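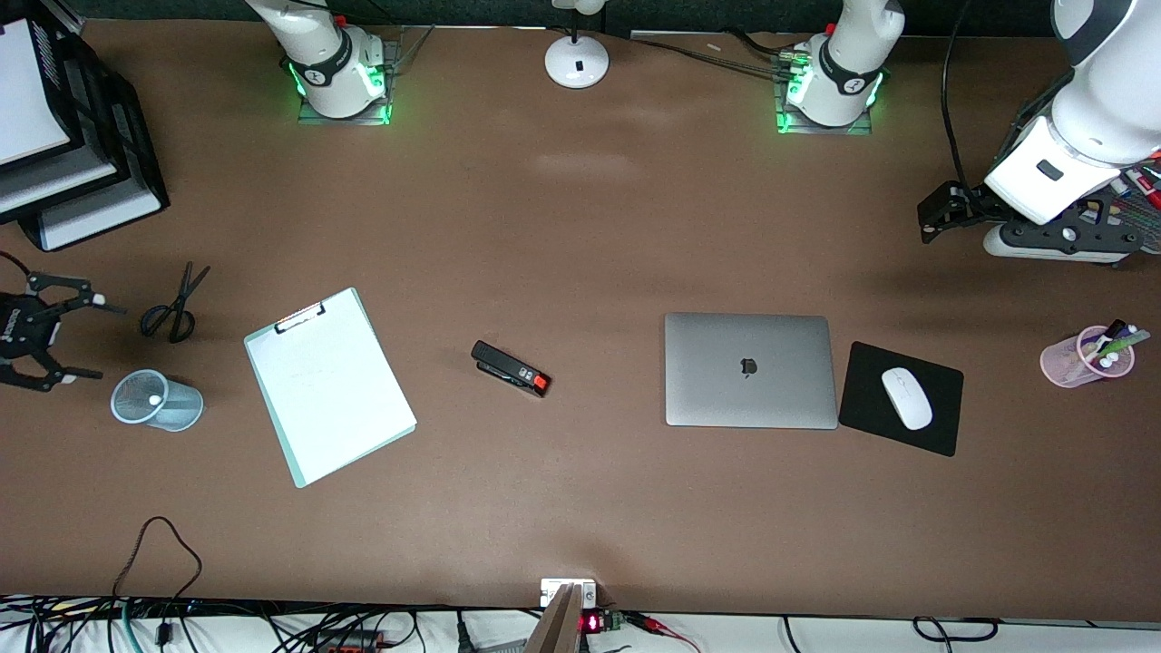 책상 정리까지 로봇한테 시킬 거면 사람은 출근해서 뭘 하느냐고, 루치안 필립이 물었다. 전시장에 들어선 지 3분쯤 됐을 때다. 안내를 맡은 아마 알하산은 이 질문을 오늘 처음 듣는 사람처럼 웃어 주었다. 영업을 오래 한 사람의 웃음이었다.

우리가 찾아간 곳은 트라노(Trano)의 공개 시연일 행사다. 트라노는 사무실용 양팔 로봇 키트 '일토(Jilto)'를 대여하고 설치해 주는 회사인데, 7월 들어 소규모 사무실을 상대로 체험 신청을 받기 시작했다. 우리 회사는 직원이 많지 않고 책상은 지저분하다. 아마 그쪽에서 보기에 이상적인 고객이었을 것이다. 초대장이 두 번이나 왔다.

건물은 물류창고를 고친 것이라 천장이 높고 냉방이 약하다. 입구에서 슬리퍼로 갈아 신으라고 하는데 큰 사이즈는 아침에 이미 동이 난 모양이다. 나는 뒤꿈치가 반쯤 나온 채로 미래의 사무 환경을 둘러보았다.

시연 과제는 단순하다. 갈색 책상 위에 노트북, 무선 마우스, 스테이플러, 가위, 클립보드, 펜꽂이를 늘어놓고 흰 로봇 팔 두 대가 이걸 정해진 자리로 옮긴다. 필통에 든 것까지 가지런히 꽂아 주느냐고 물었더니 그건 아직 상위 요금제에서도 준비 중이란다. 준비 중인 기능에 이미 요금제가 정해져 있다는 점은 인상 깊었다.

팔이 움직이기 전에 알하산 씨가 주의 사항을 읽어 주었다. 바닥에 그은 노란 선 안으로 들어오지 말 것, 팔이 멈춘 것 같아도 손을 넣지 말 것, 로봇에게 말을 걸어도 소용없으니 걸지 말 것. 마지막 항목은 누군가 걸어 봤기 때문에 생겼을 것이다.

첫 과제는 스테이플러였다. 오른팔이 내려가더니 집게를 벌리고, 잠시 생각하고, 조금 옆으로 가서 다시 생각했다. 이 생각하는 시간이 꽤 길다. 스테이플러 하나를 집어 서류함 옆에 놓기까지 40초가 걸렸다. 루치안은 그사이 커피를 다 마셨다. 놓는 동작은 의외로 조심스러웠다. 우리 사무실에서 스테이플러를 저렇게 소중히 내려놓는 사람을 본 적이 없다.

두 번째는 가위. 얇고 바닥에 붙어 있는 물건이라 사람 눈에는 쉬워 보여도 집게에는 까다로운 축에 든다고 한다. 첫 시도에서 집게가 책상을 톡 치고 빈손으로 올라왔다. 참관객 중에 누가 "아" 하고 탄식했는데, 로봇이 아니라 로봇을 보는 사람이 민망해지는 순간이었다. 두 번째 시도에서 손잡이 쪽을 물어 들었다. 작게 박수가 나왔고, 나도 쳤다.

클립보드는 양팔을 다 쓴다. 한 팔이 모서리를 눌러 잡고 다른 팔이 끌어당기는 식이다. 이건 솔직히 볼만했다. 두 팔이 서로 부딪치지 않으려고 순서를 양보하는 모습이, 좁은 탕비실에서 마주친 직장 동료 같았다. 다만 종이가 끼워진 클립보드라서 옮기고 나니 종이가 살짝 돌아가 있었고, 알하산 씨가 손으로 바로잡았다. 노란 선은 그때 본인이 넘었다.

노트북은 옮기지 않았다. 할 수 있는지 물으니 할 수 있단다. 보여 줄 수 있는지 물으니 오늘 과제에는 없단다. 보험 얘기가 잠깐 나왔다가 들어갔다.

키트 구성을 적어 둔다. 로봇 팔 두 대와 집게, 책상에 고정하는 받침판, 제어 상자, 위에서 내려다보는 카메라 한 대, 그리고 교육용 소프트웨어 '스쿠스티셀(Skustisell)'. 발음이 어려워서 트라노 직원들도 그냥 '그 프로그램'이라고 불렀다. 새 물건을 가르치려면 사람이 직접 조종해서 시범을 보여야 하는데, 물건 하나에 시범 10번이면 시작은 할 수 있다고 한다. 시작은, 이라는 말에 힘이 들어가 있었다. 잘하게 만들려면 얼마나 필요하냐고 루치안이 캐물었더니 전시장 모델에는 시범이 최대 3000번까지 들어갔다는 답이 나왔다. 그 정도면 가위를 제자리에 두는 법을 신입 사원 한 기수 전원에게 가르치고도 남는다.

배선은 각오해야 한다. 카탈로그에 실린 책상은 참으로 말끔한데, 실물은 책상 앞쪽 아래로 검은 케이블과 색색의 전선이 한데 엉켜 있고 그 옆에서 작은 모듈이 빨간 숫자를 켜고 있다. 정식 설치 때는 덮개를 씌워 준다고 하나 덮개는 별매다. 책상을 정리해 주는 기계를 들이면 정리할 것이 책상 밑에 새로 생기는 셈이라, 나는 이 대목을 수첩에 적고 밑줄을 그었다.

설치와 수리는 오우수(Owusu)라는 협력사가 맡는다. 접수는 오전에만 되고, 팔 한쪽이 고장 나면 나머지 한쪽으로 계속 쓸 수 있다고 한다. 그럼 클립보드는 어떻게 되느냐고 묻자 알하산 씨가 처음으로 자료를 뒤적였다. 한 팔 모드에서는 지원 품목이 줄어든다는 각주를 결국 찾아냈다. 글씨가 무척 작았다.

체험석에서 직접 조종도 해 봤다. 손잡이를 쥐고 움직이면 로봇 팔이 따라오는 방식인데, 반응은 생각보다 빠르고 내 손은 생각보다 둔했다. 펜꽂이에 마커 하나를 꽂아 보려다가 꽂이째 밀어 버렸다. 옆자리에서 루치안은 한 번에 성공했고, 점심을 먹을 때까지 그 얘기를 했다. 출근해서 뭘 하느냐던 사람이 제일 오래 앉아 있었다는 사실은 기록해 둘 필요가 있다.

대여료는 견적서를 받아 봐야 안다. 설치비가 따로고, 시범을 대신 찍어 주는 서비스도 따로다. 계약 기간 중간에 해지할 때의 조건은 서면으로 달라고 요청해 두었다. 책상 높이와 상판 두께도 미리 재서 보내야 한다는데, 우리 회의실 책상은 한쪽 다리에 종이를 접어 괴어 놓은 상태라 이걸 양식 어디에 적어야 할지 모르겠다.

돌아와서 보고서에는 '보류, 하반기 재방문'이라고 썼다. 루치안은 그 옆에 연필로 '체험석 예약 필수'라고 덧붙여 놓았다. 다음에 가는 분은 슬리퍼를 챙겨 가시길.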